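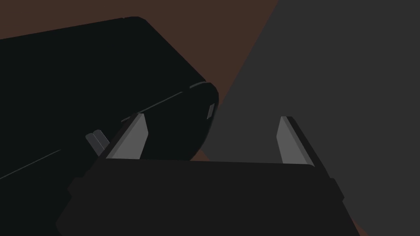
Section 4: Tidying jobs (practice room only)

Dasta can tidy, in the sense that a toddler can help with the washing-up. The job in this section is picking up a bag and leaving the rest of the room as it was, which takes a grown adult one hand and no thought at all. A machine has to decide where the bag begins, and with a big black shape looming over two small grey fingers, open and holding their nerve, you may feel some sympathy. A dark bag in dim light gives it very little to go on. Everything below happens in Hornwood, the simulated room supplied with your licence, where the breakages are free.

Before you start

Install Hornwood and load the room called Broltby. Allow 23 minutes for the first load. Later loads are quicker, though not so quick that you should stand there waiting.

Setting up the bag job

1. Open the Jobs list and choose "Lift bag". Do not choose "Lift and pack bag". It is on the list because somebody in sales was hopeful.

2. Set the number of practice runs. The lowest setting is 60, and the highest is 1,000.

3. Set grip to Soft. Bags fold, sag and swing, and Firm was tuned on boxes.

4. Pick which arm does the lifting. The other arm may be given a second job or told to keep still. Keeping still is harder for it than you would think.

5. Press Start and watch at least the first ten runs from the head view.
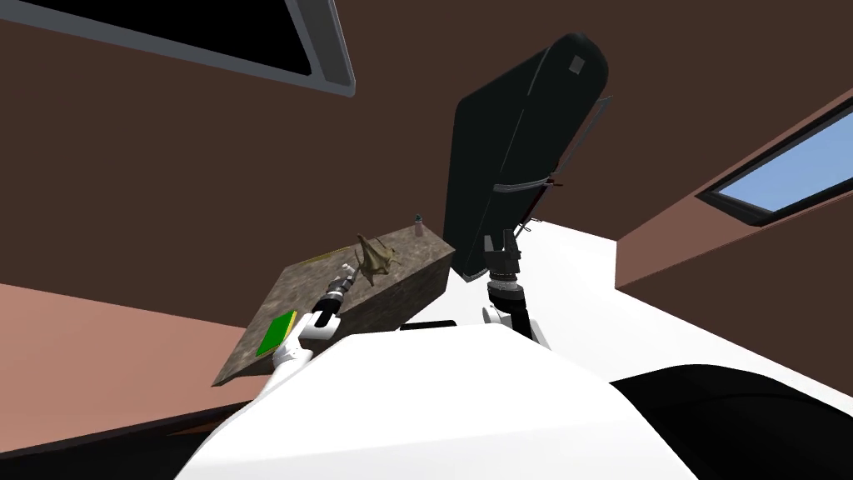 6. When the runs finish, open the score sheet. A lift counts only if the bag stays up for the full hold time. Touching it with feeling does not count.

Note: Our own test of this job ran to 1,353 lifts, and almost 1,000 of them counted. That sounds respectable until you picture living with the others.

Caution: Straps and cords are the usual cause of trouble. If a strap catches on a wrist, press Pause, then Release. Pressing Release on its own drops the bag wherever the arm happens to be.

Caution: A good score in Broltby is not permission to try your own hallway. Jobs marked "practice" will not run on a real Dasta, and please don't go looking for the setting that changes this. Essien support knows where it is and will not tell you.

If the arm stops short of the bag

Raise the room lights by one step and run the job again. If it still stops short, choose Reset Room and repeat from step 3. If that fails too, pick up the bag yourself and go on to Section 5, Wiping Flat Surfaces, where the news is slightly better.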